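Operations > Product Group > Minutes > November 2024

Panetti Tableware - Product Group, minutes of meeting

1. Minutes of the previous meeting
Approved with one correction: under item 3, the quantity of holders on order should read 200.

2. Cup and holder set, printed version
The group reviewed the white cup with the stem and butterfly print together with its wooden holder. The artwork is accepted as printed. The plain band at the rim stays in the specification, and the printer, Flulmont, is to be told that no dots or butterflies may run into it. The line colors remain black, purple, magenta, yellow, green and red. A request to drop the yellow was discussed and not taken up.

The holder is the light-brown version with the U-shaped front over a layered block base. It covers the lower part of the cup, so a good share of the stems cannot be seen from the front when the set is on a shelf. Two options were put forward: lower the front by 4 mm, or leave the wood as it is and move the artwork up.
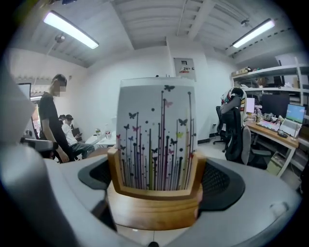 Kazemi objected to moving the artwork, saying that the stems are meant to rise from the lower rim and would look cut short if they started any higher. The holder should change and the print should be left alone. Vovar replied that a lower front is possible but that the inside curve would need to be recut, and asked for a decision before the February run.

Decision: front to be lowered by 4 mm on 2 trial pieces. Artwork unchanged.

3. Fit and finish
The rounded front edge of the base is to be kept. Grain will vary from piece to piece and is not a cause for rejection. Splinters or open joints between the layers are. The fit of the cup in the holder is to be checked on the trial pieces with cups from both ends of the size tolerance.

4. Packing
Cup and holder to ship in one carton, cup wrapped separately - the current insert lets the two touch. Drop height for the carton test is set at 90 cm. Labels to follow once the item code is issued.

5. Actions
Vovar - trial holders, revised drawing.
Flulmont - written confirmation of the rim band.
Panetti - new carton insert, drop test.
Kazemi - shelf layout using the trial pieces.

6. Next meeting
To be called when the trial holders are in.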